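Brunner flooring works, Jerncombe - notes from the open day

August 1, 2020

Writing this fast on the train back, so forgive the state of it. Signed up for the factory open day at Brunner months ago, assumed it would be called off, it wasn't. Smaller groups, masks on the whole way round, no shared coffee. Fine by me.

Getting there first. Train to Orley, then the bus, which leaves from the far side of the station and not from the sign that says buses. Missed one. The next got me to the gate with three minutes to spare. Jerncombe itself is one long street, a bakery, a church with scaffolding, then the mill. You smell it before you see it - sawdust and something like vinegar, that's the oak.

Our guide was Gebhard Auer, who has run the saw line since before the new roof went on and talks very quickly. Couldn't catch all of it over the extraction fans. What I did get is below, corrections welcome.

Log yard. Oak mostly, some ash, a small stack of cherry off to one side that he wouldn't quote a price on. Sprinklers going over the oak the entire time in the heat. If the ends dry out too fast they split and you lose a good length off every log. I had always thought wet wood was a bad thing. Shows what I know.

Saw hall. Loud, ear plugs handed out at the door. The big bandsaw runs a blade that gets swapped every shift, and the dull ones hang on a wall like coat hangers, waiting to be sharpened in house. A man was doing one by eye and by ear, touching the wheel and listening. Could have watched that for an hour. Got about four minutes and then we were moved along.

Kilns. Five doors, all shut, all humming. Boards go in for weeks and the thicker stuff sits outdoors under a roof for a good year before that. Auer pulled out a sample board that had been rushed some years ago and it was curved like a banana. He keeps it for visitors and, he said, for new managers.

Machining and sorting. Tongue and groove cut in one pass. After that people sort the boards by hand under very bright lamps, knots here, clean grain there, stripes in a third pile. Each pile has its own name and price and I am fairly sure two of them looked the same. Offcuts go to the boiler that heats the kilns. The shorter pieces, the ones too good to burn, are glued up into narrow plank panels, staggered like brickwork, and sold for tabletops and counters. This was the part I'd come for, as we've been arguing at home over a kitchen table since spring. It's a nice look. Busy, but nice. The short joints hide scratches better than a wide board does, or so the woman at the glue press told me, and she has three kids so I believe her. 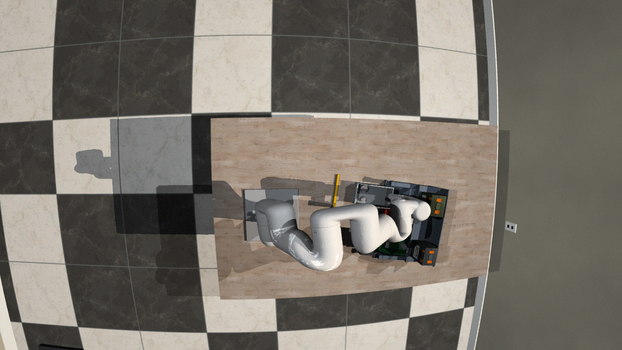
Grain direction matters more than I'd thought. Run it the long way and the top looks longer, and any movement is across the width where you can allow for it. Screw it down hard at both sides and it will crack the first winter with the heating on. Slotted holes, she said, twice. Writing it here so I remeber.

Finish. They only do oil now, a hard wax one called Kutomon, two coats and a buff. Lacquer looks better for a year and then you have to sand the lot. With oil you can fix one patch on a Sunday evening with a rag. Lay the rag flat outside after, don't ball it up, they can catch fire by themselves. There's a burnt bucket by the door to make the point.

The shop was at the end of course. Order number on my deposit slip is 1,547, so if the panel never turns up you know what to look for. Paid 426 including delivery, sanded but not oiled. Cheaper than I'd feared. The showroom table in solid wide boards was 3,000 and had a sign asking you not to lean on it.

Complaints, short ones. Nowhere to sit. The leaflet map has the kilns and the yard the wrong way round. Toilets are a long walk back past the gate, go before the tour starts. And the talk on forestry was dropped with no notice, which was a shame, two people in our group had come only for that.

Would go again, with better shoes - sawdust gets into everthing and mine had mesh tops. Bakery shuts at two. Last bus back to Orley is at ten past five and it does leave on time, we ran for it.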